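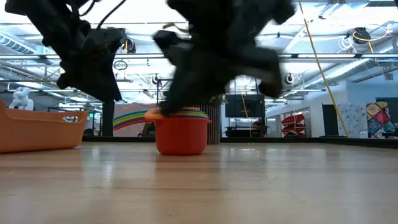 Do families need to buy their kids more "learning" toys before school starts? Most would do fine with half of what they've got now.

I say that as someone who has bought plenty of them. Over 11 years of parenting I've brought home number trains, letter mats, a talking globe and a wall chart that was meant to teach the months. My kids learned the months from a song. The wall chart peeled off and took a patch of paint with it.

What set me off this time was a booklet in the mail from a company called Sikcombe, which sells what it calls readiness kits. The dearest one costs $632. It comes in four boxes, one for each season, and the booklet says it covers "the 20 core skills of the confident starter." I read the list twice. Skill six is sorting. Skill nine is pouring. Skill 14 is "comparing sizes with purpose," and I would like to meet the three-year-old who does it with purpose.

I'm willing to believe the things in the boxes are well made. I'm less willing to believe a child who pours water from a Sikcombe jug has learned something that a child with an old yogurt tub has missed. The booklet gets around this by never mentioning yogurt tubs. It talks about "guided play" and "staged challenge," and there's a graph on the back with a line going up and no numbers on either side.

Ask who drew the line. I did, by email, and got a friendly reply that thanked me for my interest in early learning and offered me a discount code. I wrote again and asked what had been measured, and in which children. No answer yet.

Sikcombe is hardly alone. Balogh, a smaller outfit that sells at markets around here, puts a coloured sticker on every toy to show which part of the brain it helps. A set of plain blocks had three stickers on it. A ball had one. I've watched kids with a ball and I'd have thought it was worth at least as many stickers as the blocks, but then a ball is cheap and you can't charge much for the refill pack.

There's a fair argument on the other side and I don't want to skip over it. Some parents don't have much time, and some grew up in homes where adults didn't get down on the floor with kids at all. For them a box with a card that says "try this today" could be a real help. A friend told me the card was the only part of her kit she used, and that she used it for months. I believe her. I'd just point out that the card is a piece of paper – a library could hand it out for nothing.

Ours more or less does. The toy library in Tretov has some 200 things on its shelves, and a year's membership costs less than one jug and tray from the booklet. You borrow a puzzle, the kid gets sick of it and it goes back. When a toy flops, you haven't got $632 worth of reasons to keep pushing it. That matters more than people think. I've seen myself steer a bored child back to the number train because I'd paid for the number train.

My other complaint is about what all this does to ordinary play. Once a toy has a goal printed on it, the grown-up starts checking for the goal. A kid stacks things in the wrong order and we lean in to fix it. A kid fills something with gravel and we wonder whether gravel is on the list. I did this for years and thought I was being helpful. My daughter's favourite thing at that age was putting a lid on a pot and taking it off again, and I have no idea what skill that was.

The preschool in Sarkent, where my youngest went, sent home a one-page note before the December break. It asked that kids be able to use the toilet, put on their own coat and say when they needed help. Everything else, it said, they would look after. I still have the note. It didn't mention numbers, colours or letters, and the teachers who wrote it had far more five-year-olds to judge by than I ever will.

I don't expect the booklets to stop. They're aimed at worry, and new parents will always have some of that to spare. But I'd like the sellers to show their work before they print another graph, and I'd like the rest of us to ask for it. If a company says its kit gets children ready for school, it should be able to say how many children, compared with whom, and who did the counting.

In the meantime my sister has a baby due and has asked what to get. I told her to join the toy library and keep her old pots.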